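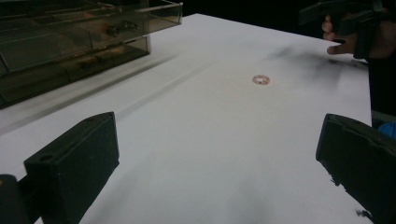

Stavros Berisha wrote in after the open day to say the grip was lighter than he'd expected, and could he get the longer fingers with it, and would they fit the older handle. Yes to the first. No to the second, sorry, the old handle has a different mount.

Home Products Hand Grippers Spares Open Days Contact
Search this site... Go

Otberg hand gripper, two-finger

Black body, black fingers, sold singly or as a pair. You hold it, you squeeze, the fingers close. Same finger shape as the ones we fit to the Tseng arm, so whatever you show it by hand the arm has a fair chance of copying later.

In stock at the moment. Lead time on left-handed handles is longer, ring first.

What people tried at the open day

Small stuff mainly. A beaded ring on a white table, a smoky drawer box at the back, and have a go. Rings are a good test. Low, light, open in the middle, and the beads give the fingers an uneven edge to find. Most visitors came in too high and too fast. Nadiia Tkachenko ran the table and her advice was the same all afternoon: open wide, come down flat, then close. Slow at the end.

Shadows were the other thing. The table is white and the room behind it was kept dark, so every hand throws a shadow over the top. Some of you asked if that matters. It does a bit. Better to have it in your practice runs than to meet it first time on the real job.

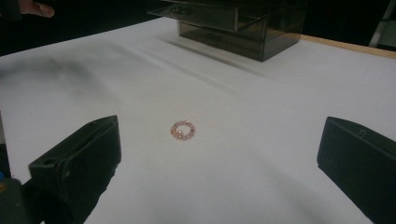
Drawers are harder than rings, by the way. A see-through front is awkward to judge by eye and the pull needs one finger placed properly befor the other does anything. If you are buying for drawer work get the thin tips as well, they're on the Spares page.

Whats in the box

Gripper, finger set (fitted), hex key, spare screws, printed sheet. No case. The Purnell case fits two grippers side by side but you order that seperately.

Care

Wipe the fingers with a damp cloth. They will scuff, all of ours have, makes no difference to the grip. Don't use solvent on the finger faces. Check the finger screws after the first 200 closes and nip them up if they've moved.

Questions we got on the day

Can two people share a pair? Yes, one each.
Does it work with gloves on? Thin ones. Thick ones no.
Can I hire? Teodoro Barrios does hire, ring and ask for him, mornings best.
Is the Fuveck stand still going? Discontinued. A few left, no returns on those.

Next open day is in September, on a Friday, same building, room 202. Doors at two. Bring your own small objects if you like, nothing wet please. Groups need to book, everyone else just turn up.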